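Presupuesto para una pinza: ¿simulo antes o compro directamente?

Tenemos un taller pequeño y 3,041 euros aprobados, que ya han encogido dos veces desde agosto. La pinza paralela de Skalura sale por 2,692 sin cableado. Mi socio quiere comprarla ya – es un hombre de fe. Yo prefiero probar primero el agarre en simulación, y de momento tengo montado esto:

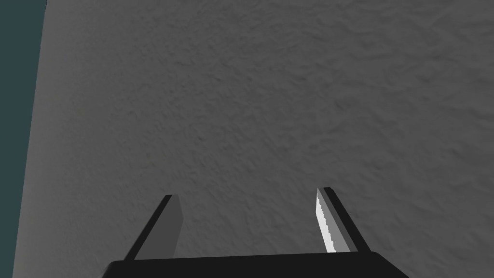
Vista desde arriba en el simulador, mordazas abiertas, aún sin pieza.

¿Merece la pena seguir o estoy gastando tardes para ahorrarme una discusión?
ivcombe_taller
24 oct 2024

sayegh
Sigue. La simulación sirve para comprobar apertura y alcance, y eso es lo que suele salir caro cuando se compra a ojo. Lo que no te va a dar es un rozamiento fiable. Para eso pide una unidad en préstamo; a mí me cobraron 162 por dos semanas y luego me los descontaron. Y reserva 400 para brida, cables y el adaptador que siempre falta. Si haces la suma verás que te pasas, así que mejor discutirlo con tu socio ahora.

erkgate77
Compra de segunda mano y listo.

tornillo_suelto
Depende del peso de la pieza, que no lo dices. Mete la pieza en el simulador antes de pedir nada, con sus medidas de verdad – las del plano no cuentan.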